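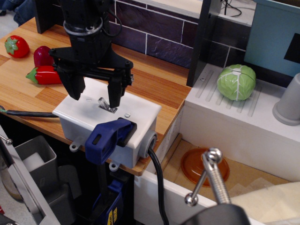
## Switch box on the counter: common questions

**Can I use a clamp in place of screws?**
Yes, for a short time. Put the jaw on the front of the box and tighten it by hand. For permanent use, please fix the box through its mounting tabs.

**Where should the cables go?**
One on the left side and one on the right. Leave the right one some slack where it goes over the counter edge.

**Does Trondura sell the toy food also?**
Yes, the strawberry and the chili pepper are in the Brevura play set.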